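Vacancies > Science and Technical > Observations

Precipitation Data Technicians (2 posts), Nava gauge and radar network

Cukach, Dreltlow office
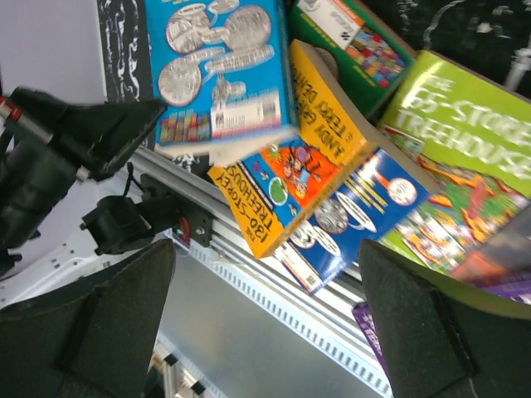

Background

Cukach operates the Nava network, which consists of 207 recording rain gauges and a single weather radar on the hill at Claltau. Gauge readings are used to adjust the radar rainfall estimates, and the adjusted fields are supplied to river forecasting teams, water companies and researchers. The quality of the product depends on the quality of the gauge record, and most of the work of these posts lies in checking that record.

A radar does not measure rainfall. It measures the power returned by drops in a volume of air well above the ground, and this is converted to a rainfall rate using an assumed distribution of drop sizes. The assumption holds fairly well in steady frontal rain. It holds less well in drizzle and in heavy convective showers, and poorly where the beam passes through the melting layer, where wet snowflakes give a strong return that can be mistaken for intense rain. Beam blockage by high ground west of Claltau adds a further error, which varies with wind direction and cloud depth.

Gauges have faults of their own. Funnels block with leaves and bird droppings. Tipping buckets under-read at high intensity, because rain continues to fall into the bucket while it is moving. Exposed sites lose part of the catch to wind. Snow may sit in the funnel and register as rain on the following day. An adjustment scheme that takes such readings at face value will spread the error across the surrounding area.

The work

Both post holders will share the same duties in rotation, so that either can cover for the other. The main tasks are:

- Run the daily quality control of gauge data, reviewing values flagged by the automatic checks and accepting, correcting or rejecting each one.
- Record the reason for every manual decision using the standard codes, with a free-text note where no code applies.
- Compare each gauge with its neighbours and with the radar field above it, and identify slow drifts that the automatic checks miss.
- Raise site visit requests with the field team and close them once the visit report has been read against the data.
- Maintain station metadata, including changes of instrument, changes in exposure such as tree growth or new buildings, and the dates from which they apply.
- Monitor the radar for calibration changes, ground clutter and interference, and inform the radar engineer when thresholds are exceeded.
- Prepare the monthly summary of data availability and known faults.

In addition, one part of each post is set aside for reprocessing the historical record. Older gauge data were stored as daily totals on paper forms and later keyed by hand. Keying errors, misplaced decimal points and readings entered against the wrong day are common. Each suspect value must be compared with the scanned form before it is changed, and the original value is always kept.

Where the posts are based

The posts are based at the Dreltlow office. Working from home is possible on up to three days a week once the initial training has been completed. During training, attendance at the office is expected, as much of the procedure is learnt by working through cases alongside existing staff.

Occasional visits to Claltau and to gauge sites are required. Gauge sites are mostly on farmland, and some are reached on foot over rough ground. Reasonable adjustments can be made for applicants who are unable to do this part of the work.

The normal start time is 08:00, so that the overnight data can be checked before the morning product is issued. Earlier starts may be needed during flood events. These are worked by agreement and time off is given in return.

Person specification

Essential:

- A degree in meteorology, hydrology, physical geography, physics or a similar subject, or equivalent experience in handling measured data.
- Ability to write and read scripts in Python or R. Applicants should be able to open an unfamiliar data file, find out its structure, and produce a plot and a summary from it.
- Understanding of basic statistics, including regression, correlation and the difference between random error and bias.
- Accuracy in repetitive work over long periods.
- Clear written English. Notes made by post holders are read by other people years later, often without any other source of information.

Desirable:

- Experience with weather radar data, in polar or gridded form.
- Knowledge of spatial interpolation methods, in particular kriging with external drift.
- Familiarity with relational databases and version control.
- Practical experience with rain gauges, loggers or other field instruments.
- A full driving licence.

Experience of forecasting is not required. The posts carry no forecasting duties, and all enquiries from the public and the press are passed to the duty forecaster.

Training

New staff follow a set programme. It begins with the theory of operation of the tipping bucket and weighing gauges in use on the network, followed by the radar processing chain from raw reflectivity to the surface rainfall estimate. Trainees then work through a set of past cases, including a blocked funnel, a failed logger clock, a wet radome and a false echo from a wind farm. Decisions are marked against those of experienced staff. Perfect agreement is not expected, as some cases remain open to argument, but the reasoning must be sound and properly recorded.

Terms

Both posts are full time and permanent, subject to a probation period. Requests for part-time working or a job share will be considered, provided that the morning check is covered. Pay is on the technical scale, with the starting point set according to experience. The pay scale, leave allowance and pension details are given in the further particulars, which can be requested from the Dreltlow office.

How to apply

Applications should consist of a CV and a covering letter setting out how the applicant meets each of the essential criteria. Letters that do not address the criteria will not be taken forward. Please do not send certificates or examples of code at this stage.

Shortlisted applicants will be invited to an interview, preceded by a short practical exercise. The exercise uses an extract of gauge and radar data containing several faults. Applicants are asked to find as many as they can, and to state what further information they would want before altering any value. A computer with Python and R is supplied, and reference material may be used. Applicants who need extra time or other arrangements should say so when accepting the invitation.

Interviews will be held in Dreltlow in November. Travel costs within the country are refunded at the standard rate on production of receipts. Feedback is given on request to all applicants who attend an interview.

Filed under: Vacancies, Hydrometeorology, Data quality

Contact the recruitment office | Copyright Cukach | Back to top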